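迷彩のカーゴパンツをたたむ

3/12/18

衣替えのついでに、ズボン類をまとめてたたみ直した。シャツやタオルは慣れているが、カーゴパンツは毎回手が止まる。太ももの横にポケットがあるので、そこだけ生地が重なって厚くなる。

うちにあるのはオレンジがかった赤と黄色、茶、黒の迷彩柄で、Dretskaの店で買った。値引き後で1552円。派手なので外ではあまりはかず、8月に庭の草取りで使ったくらいだ。柄が細かく入り組んでいて、しわなのか模様なのか見分けにくい。たたむときはまず広い台に横向きに置き、左右の脚を離して広げる。 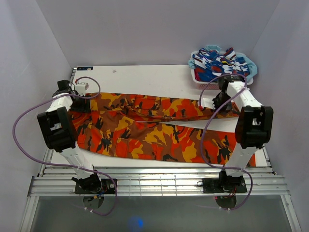 股のあたりに生地がたまりやすいので、腰のほうを軽く引いてから、脚を裾に向かって手でなでる。ポケットのふたは先に平らにしておく。そのあと左右の脚を重ね、裾から膝、膝から腰へと折る。三つ折りも試したが、ポケットの位置で段ができて、引き出しの中で倒れた。

収納はIrnixの布製の箱を使っている。ズボンなら5本入る。カーゴパンツを入れると4本でいっぱいになるので、これだけ棚に置くことにした。重さを量ったら335グラムだった。見た目より軽い。

残りは冬物のセーター。箱が足りないので、買い足してから続きをやる。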